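Nillholm fabric room divider, three panels

I bought the Nillholm in July to split off one end of a long shared workroom. It replaced a Sakai paper screen that had torn in two places and fell over whenever the door opened.

It came in one flat box. The panels are fabric over a metal frame, joined by hinges you screw on yourself. The instructions are drawings only and they show the middle hinge upside down, so I did that one twice. Total time was 19 minutes, including the mistake. You need your own screwdriver.

Standing up, it is steady as long as the side panels are angled in. Opened out nearly straight it leans, and I would not use it that way with children in the room. The feet are plain rubber and left no marks on the floor after two months.

It does not do much for sound. Iddrisu Aryee sits on the other side and says he can still hear every phone call I make. It does block light well – better than the Sakai did – and nothing shows through except a faint outline when the lamp is on.

The covers zip off. I washed one cold and hung it up, and it went back on with a bit of pulling. The zipper on the left panel sticks near the bottom corner. Zeter, the store I ordered from, offered 5 percent back or a new cover. I took the cover, and it sticks in the same spot.

Mine is the plain gray. Sayaka Takeda wanted a pattern and looked at the Nirnton, but that one costs 300 against 200 for this, and the covers don't come off.

Four out of five. I would buy it again for the price.

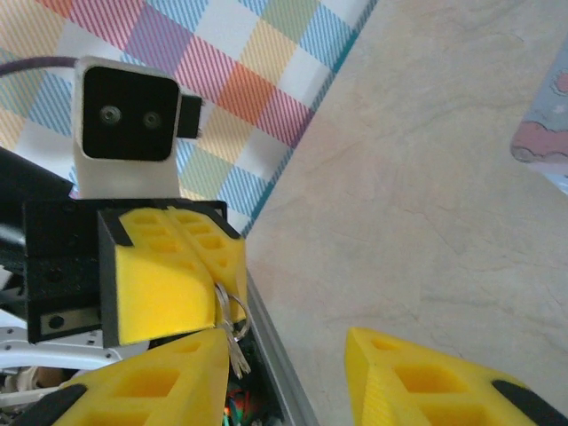
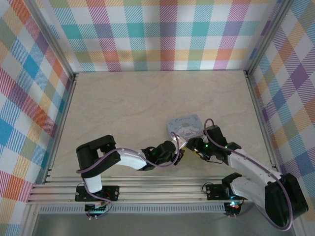 Pastel plaid fabric in both photos.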